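Bot keeps looping "did that help?" and won't hand off to a person

Csaba Szilágyi
Small online store, tshirts and a few hoodies. We put the Olik chat widget on the returns page in April, and it was fine until I added the sizing answers. Now if a customer says "no" to "did that help?" it gives the same answer again. And again. One lady got it 13 times before she gave up and phoned. We get around 4000 chats a month so the phone is going nuts.

Handoff is on. Agents show as online. Fallback set to 3 tries. Cleared the cache, republished, same thing. Anybody seen this?

The answer it gets stuck on is the "white tee, what size am I" one. 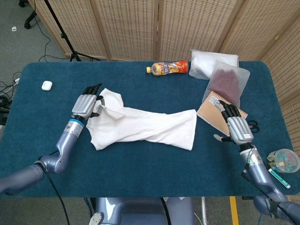
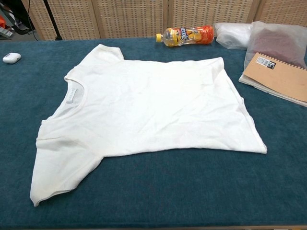 Bansal
Check the No branch on your sizing answers. When you import answers from a sheet the No branch gets pointed back at the same answer by default. Fallback counter only goes up when the bot doesnt understand, and here it understands fine, so it never gets to 3.

Fix: open the answer, Next step, change No to Transfer. Then save AND publish, two separate buttons. You have to do it for each one. I had 40 of them, took me most of a morning. Test in a private window or you'll still get the old flow.

Also put the word "agent" in as a global keyword so people can get out whenever they want.

Preter
had the same, switched to Itudham. no loops but the reports are worse

Csaba Szilágyi
Bansal that was it, thanks. No branch was pointing at itself on every imported one. Did the sizing ones so far, exchanges still to do. Added the keyword too but it only works lower case?? "Agent" with a capital does nothing. Will open a seperate thread for that.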